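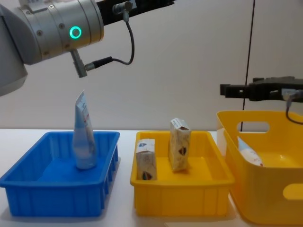 A turnaround of 100 minutes is far too long for an aircraft of this size, according to one reply to our interim report, and the reply added that any timetable built on it would fail within a week. The objection was fair. The interim timetable had used one ground time for every stop, and that value had been copied from a longer route. The present report replaces it with separate values for the two ends of the line.

1. Scope

The report deals with a planned air link between Drindo and Groltano, with an optional stop at Guerra. No scheduled service links the three towns at present. Passengers travel by coach and ferry, and the last ferry of the day leaves before the afternoon coach arrives, so most journeys include a night on the way. The work asks whether a small turboprop could serve the route with one aircraft and one crew base, and what the stop at Guerra would cost in time and fuel.

Fares, marketing and airport charges were left out. They are covered by the other group.

2. Method

Demand was estimated with a simple gravity model. The inputs were town population, present travel time and the number of coach seats sold. The model was fitted on three domestic routes of similar length and then applied to Drindo - Groltano. Business and leisure trips were not separated, as the coach data does not distinguish between them.

Timetables were drawn up in Plimero, a scheduling tool written by an earlier year of this course. Plimero takes block times, ground times and airport opening hours and returns all workable daily rotations. It does not handle crew duty limits. These were checked by hand afterwards, and four rotations were removed.

Block times were calculated from great-circle distance plus a fixed allowance for taxi, climb and approach. Wind was taken as a seasonal mean. December was used as the test month, being the one with the shortest daylight, and Guerra has no runway lighting.

3. Results

The model gives a demand of about 3,000 passengers a month in both directions together. Direct service carries most of this with 2 return flights a day. Adding Guerra raises demand slightly, but the second rotation then reaches Guerra after dark in the test month and has to be dropped or flown direct.

The runway at Guerra is the other limit. Its declared length is 1,000 metres, and with a full cabin the aircraft cannot take off from there on a warm day without leaving fuel or baggage behind. The penalty was worked out for two temperatures only. A finer table would be needed before any real planning.

With the corrected ground times the direct timetable holds together. A delay on the first morning flight is absorbed by the midday gap at Groltano. A delay on the afternoon flight is not, and the aircraft returns to Drindo late. Moving the afternoon departure forward solves this but breaks the connection with the coach from the south.

4. Weak points

The gravity model was fitted on three routes, which is a thin basis. One of the three has a competing railway and may pull the estimate down. The coach operator's figures cover seats sold and not seats used.

Fog was not modelled. Groltano lies in a river valley and the morning flight is exposed to it - the airport log lists closures but gives no hours, so the effect on the rotation could not be worked out.

5. Recommendation

The direct service should be taken forward to the costing stage. Guerra should be kept as a summer stop on the morning rotation only, with a seat limit on departure. The Plimero input files have been handed in with this report, including the rejected rotations.

Submitted 13 December 2024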